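家务自动化兴趣小组 十一月碰头会纪要
阅读 564 评论 2 分享

本站使用Cookie以改善浏览体验,继续访问即视为同意。

又轮到我记,记得比较随意,大家将就看哈。晚上七点半开始,本来说好一个小时,结果聊到快十点。

一、上次遗留
Festton 那边的叠毛巾演示终于有人去看了(就是我,坐了老远的车!)。毛巾确实叠起来了,边也对得挺齐,可是换成带帽子的卫衣就一直在那儿抻来抻去,我站着看得都替它着急。大家的意见是先别写进推荐清单,等明年再看。

二、便利店补货
在 Gronen 仓库上班的那位组员带来了他们的试用情况:理货机器一个晚班能上将近500件,瓶装和盒装的没什么问题,软袋的薯片、面包还是得人来。有人问那到底省不省人,他说夜班的人一个没少,只是不用老弯腰了。我觉得这也算进步吧,腰好的人可能体会不到。

三、收拾餐桌
这一项吵得最久。我一直觉得收桌子比扫地难多了,扫地机碰到东西绕开就行,收桌子偏偏每样都得碰,还得知道哪个进水槽、哪个进冰箱、哪个直接扔。倒了的碗要从哪边下手,杯子带把手要不要转个方向,香蕉皮软塌塌的怎么夹,我们自己从来不想这些。
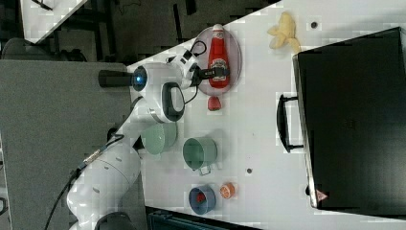 挤压瓶也是个麻烦,夹轻了会滑,夹重了酱就出来了,尤其盖子没扣紧的时候。Hisach 的用户群里有人抱怨过这个,说擦酱的时间比自己收还长,哈哈。反对的一方认为不用这么悲观,只要餐具固定几种,家里再统一收纳位置,两三年内就能用。我回了一句,那我家孩子得先学会统一收纳位置……

四、经费和下次安排
Nogueira 的体验券每张200元,同意先买2张,看完洗碗那一套再决定要不要组织大家一起去。下次讨论擦灶台,想带自家视频来的请提前发我,别像这次现场传了半天。

漏记的地方在群里喊我补。

分享到:微信 微博 | 收藏 2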